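Opinion / Robots at Home
Thursday, September 17, 2026
By Marlene Vachon
4 min read

Set up the kitchen before you set up the arm

I look after one simulated kitchen cell. We call it Lomel, and I have spent more hours in it this year than in my own kitchen (my own has worse tile). I want to argue for something that gets treated as a chore: the dull work of placing the base, fixing the home pose and checking the counter heights should come before any talk of what the arm is going to learn. I love this work! I think more people would love it if they gave it a whole afternoon instead of the last ten minutes of the day.

Take the left side of the counter. A small knife and a cutting board sound like an easy job until you try to choose where the base goes. Too far right and the sink gets into every plan. Too far left and the elbow folds up so tight that the wrist has nowhere to turn.
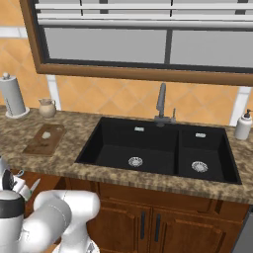
The Lomel kitchen, with the gripper and the knife by the near left corner of the board.

Our base now sits 21 millimeters from where the first layout had it. That's a tiny move, and I fought for it over two weeks, because it gave the forearm a comfortable way down onto the board. I logged 1079 reset-and-reach runs before I was willing to lock it, and I read the joint traces from the bad ones with a cup of tea and real pleasure. You start to know an arm that way. You can tell a joint limit from a bad contact setting by the shape of the wobble.

The usual answer is that a simulator lets you skip all this. Randomize the base, randomize the counter, let training sort it out. The folks on the Flirano project work like that and they get good results, so I'm not calling it foolish. But randomizing around a bad center gives you a big cloud of bad setups, and somebody still has to pick the center.

Then there's upkeep, which people forget a virtual cell needs at all. A physics update changes how the fingers hold a thin handle. Someone swaps the board for a nicer one and its collision shape sits a hair above the surface you see, so the gripper stops short over nothing. I keep 11 checks for Lomel and run them every Monday before anyone else logs in: home pose, finger closing, contact at the board, the clearance on the way down, and so on. The straight-down approach is my favorite, with the forearm arched over and the hand low above the board. If that one is off, I don't bother with the rest until it's fixed. 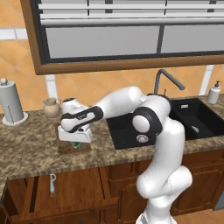
Mirela Brito thinks I lock things too early. Her view is that a base position should stay open until the second or third task has been tried, since a spot that's lovely for the board may be miserable for the sink, and that my Monday checks mostly prove the cell still suits the one job it was tuned for.

She has a point about the sink. I've added two reaches into the right basin to the October list, and I expect at least one of them to embarrass me. Still, I'd rather move a base I understand than leave it floating. When the position is written down, with the runs behind it, you can change it and see what the change cost you.

So if you've just been handed a cell, simulated or bolted to a real floor, ask for the setup log first. If there isn't one, start it that day. Put in the base offset, the home pose, the finger settings and the version of everything, and write down the silly stuff too, like the time I spent a morning chasing a wrist fault that was a flipped sign in my own file. Mine runs to 1100 lines now, and I still open it most mornings.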